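Balança de cozinha Gonuvent Wiltgate: precisão boa, teclado fraco

Sexta-feira, 19 de abril

A Wiltgate é a balança de plataforma baixa da Gonuvent, vendida em versão única, com prato de vidro temperado e mostrador retroiluminado. Substituiu na minha bancada uma Hamdy de mola que já não voltava a zero. Uso-a sobretudo para pão e para conservas, ou seja, farinha em quantidade média e sal em quantidade pequena, dois casos que costumam separar as balanças aceitáveis das restantes.

Comecei pela verificação com massas de referência. Com 1000 g ao centro do prato, a leitura foi de 1001 g, valor que se manteve nas repetições. Com 300 g não houve desvio. Nos cantos do prato, a mesma massa de 300 g perdeu 1 g no canto posterior esquerdo e ficou certa nos outros três. Para uso doméstico é um resultado bom; quem pesa fermento seco deve, ainda assim, colocar o recipiente ao centro.

O ponto menos conseguido é a resposta a adições lentas. O filtro do firmware interpreta variações muito pequenas como deriva e anula-as. Ao deitar sal em fio, a leitura fica parada e depois salta até 8 g de uma só vez. O problema desaparece se o sal for pesado à parte e vertido de seguida, mas obriga a sujar mais um recipiente. A antiga Hamdy, com todos os seus defeitos, não fazia isto.

A tara cobre toda a gama e pode ser repetida sem limite aparente. Convém lembrar que o peso do recipiente é descontado da capacidade máxima — uma saladeira de grés pesada reduz bastante a margem disponível para a massa. Recomendo taças fundas de base estreita, que deixam o mostrador à vista. As de diâmetro largo tapam os algarismos e obrigam a inclinar a cabeça, sobretudo com a balança encostada à parede.

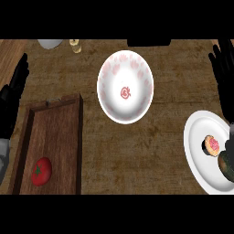 Taça funda de cerâmica branca, com decoração floral rosada no interior.

Os botões são capacitivos e é aqui que a Wiltgate perde mais pontos. Com os dedos húmidos, a tecla de tara falha com frequência; com farinha, regista por vezes dois toques e muda a unidade para onças. Não existe bloqueio de unidade. A Wukurora, que testei no mesmo segmento, tem teclas mecânicas sob membrana e nunca apresentou este comportamento.

O desligar automático é curto e não configurável. Se a pesagem for interrompida para ir buscar outro ingrediente, perde-se a tara. A alimentação é feita por pilhas AAA, incluídas na caixa, e não há entrada USB.

Limpeza: o vidro passa-se com um pano e não retém gordura. A junta entre o prato e a base acumula farinha e só se limpa com um pincel seco. O manual desaconselha água corrente.

A favor: repetibilidade, zero estável, perfil baixo.
Contra: filtro agressivo em adições lentas, teclas capacitivas, desligar automático.

Classificação: 3,5 em 5. Para panificação, compra-se sem reservas de maior. Para especiarias e fermentos, a Wukurora continua a ser preferível.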